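Drollard Mending and Sharing Project
Progress report to the Mullico Fund
Period covered: April to 15th July

Where we are

We are very pleased to be sending this one. When we wrote to you in the spring the lending shelf was a single bookcase behind the door at Stitine Hall, and most people walked past it on their way to the badminton. It now fills the whole of the back wall, the opening hours have doubled, and we have had to put a bench in the corridor for people waiting (a lovely problem to have!).

Your grant paid for the shelving, the first six months of hall hire and the tool kits. The shelving went up in the first week. The hall hire is paid to the end of September. Two of the four tool kits are in use and the other two are on order, held up by a supplier who sent us metric spanners and nothing else.

Lending

We set ourselves a target of 300 loans for the period and passed it with three weeks to spare. The carpet cleaner is out nearly all the time and has a waiting list of its own. The pasting table, the long ladder and the preserving pan are close behind. Some things we felt sure of have hardly moved — the bread maker has been borrowed once — and we plan to swap these for garden tools before the autumn.

Late returns were a worry in our application. They have been much less trouble than we feared. A text message the day before is usually enough, and only one item, a spirit level, is still missing.

Mending sessions

The sessions have grown faster than anything else we do. Over 100 items have come across the table, and a good many have gone home working. Lamps, toasters and zips make up the bulk of it. We have also started a box for small everyday things that people tend to throw in a drawer and forget: chargers, torches, earphones, reading glasses with a screw gone.

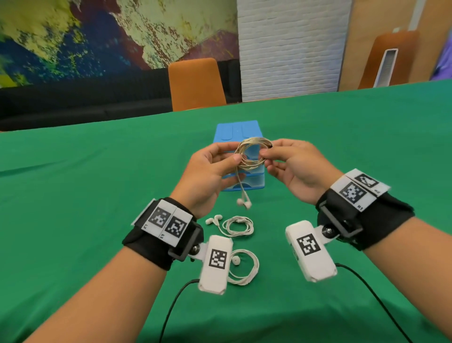
Ki wrote in the comments book that the sessions ought to start later, as anyone working in town misses the first hour and the queue is already long by the time they get off the bus. Several other people have put a tick beside it. We think it's a fair point, and from next month one session in every two will run from half past five until eight.

We still need someone confident with sewing machines. At the moment we take the details and pass them to the shop in Drollard, who have been very good about it, but it means a fortnight's wait.

Money

We have spent 80 per cent of the equipment budget and are on course with everything else. The overspend on storage boxes (the first lot had lids that cracked) has been met from the donations tin. We would like to move the £50 left over from printing into spare fuses and plugs, and would be glad of your agreement in writing.

Next steps

Collect the two remaining tool kits. Start the later sessions. Ask the hall about a lockable cupboard, so that the heavier items needn't be carried upstairs each time. We are also talking to the allotments about a joint swap day for tools and seedlings, and they seem as keen as we are!

The receipts and the loans list are attached. Do come and see us at Stitine Hall if you are passing; the kettle is on from ten.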